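Notes for Monday, August 3, 2026, parents' evening, Dondau play library. Slides are in order. Keep water nearby, and don't read the long bits word for word.

**Opening (before the first slide)**

Hello everybody, and thank you for coming out on such a warm evening. Thank Birutė Kļaviņa for unlocking, and for the fruit. Tell people they can get up and wander over to the toy tables whenever they like, I really don't mind, and if a little one starts to fuss just walk them around, we've all been there!

Say what the talk is: bath and sink toys, how we sort them, how we clean them, and how to do a tray at home that keeps a two-year-old happy while supper gets made. I was asked to keep it to 37 minutes with questions. (Watch the clock over the door, it's a little fast.)

**Where this started**

Tell the Flurkberg story. When we took over the toy collection from the old Flurkberg center, everything for water play came in bags, all tangled up together, and I spent most of a November at my own kitchen sink with the radio on, washing it all. That was when I got fond of trays. A tray gives you an edge. A child understands an edge long before they understand "please keep it on your side."

Mention that the library catalog stands at 3485 pieces now, and that the water play shelf is the one that goes out and comes back the most. Pause here for Fiifi, he'll want to add something about late returns. Let him, but not for too long.

**What goes on a tray**

- Something with a face. A duck, a frog, anything a child can talk to.
- Something plain. Blocks are lovely for this. They get to be a boat, a bed, a bar of soap, a bus.
- Something that does a job, like a sponge or a small cup.
- Keep it few. I put out less than I think I should and then take one thing away again.

Story about my niece and the sponge: she "washed" one block for an entire afternoon, and then she washed the cat's dish, and then she wanted to wash the cat. Get the laugh, move on.

Say something about color. A bright tray makes it easy to see what's left on it when you're tired, and you will be tired. Wissam Khasawneh disagrees with me on this and likes white trays, and he's welcome to say so at the end.
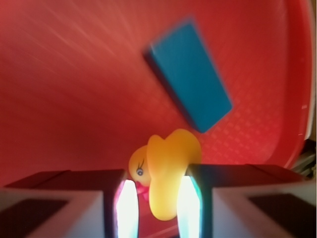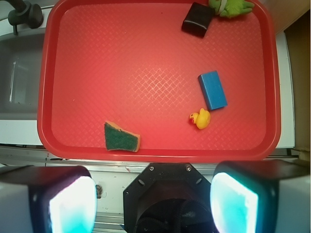
Red tray, duck, blue block: point to those on both slides.

**Soft toys near the sink**

This is the part I get the most questions about, so slow down. Plush toys and water play can be friends, but somebody has to dry the plush toy. If your child can't be parted from a soft one, give it a dry spot and call that the beach, or the sofa, or whatever your family likes. At our house it was the bus stop. Once a soft toy has been soaked, squeeze it out in a towel and let it dry all the way through before it goes back into a bed or a bin. Sunny windowsill if you've got one.

For anything borrowed from us, please follow the tag. If the tag has fallen off, call and ask, we'd much rather have the call.

**Hollow toys**

Squeeze them out, stand them with the hole down, and leave them overnight. If what comes out is gray, bring the toy back and we'll swap it, no fee and no fuss. Pass around the cut-open one in the jar so people can see inside. (It's in the Kisau tote, under the leaflets. Do NOT leave it on the fruit table again.)

**Sponges**

Cut up a fresh one for play and keep it apart from the one for pans. Odd shapes are more fun than squares. Go over any rough side with your own thumb first, some of them are scratchier than you'd expect on small hands. Sponges don't come back to the library, by the way, they're yours to keep or throw out.

**Closing bits**

- Sign-up sheet for the Dimaculangan loan boxes is by the coats. One box per family, 3 weeks.
- Nikau Tuhiwai is running the repair table, so bring him your cracked buckets.
- Edgars Kuusk has the spare trays in his van. Ask him before he leaves, he goes early.
- Questions. If it's quiet, ask what toy everyone's child is carrying around this week, that always gets people going.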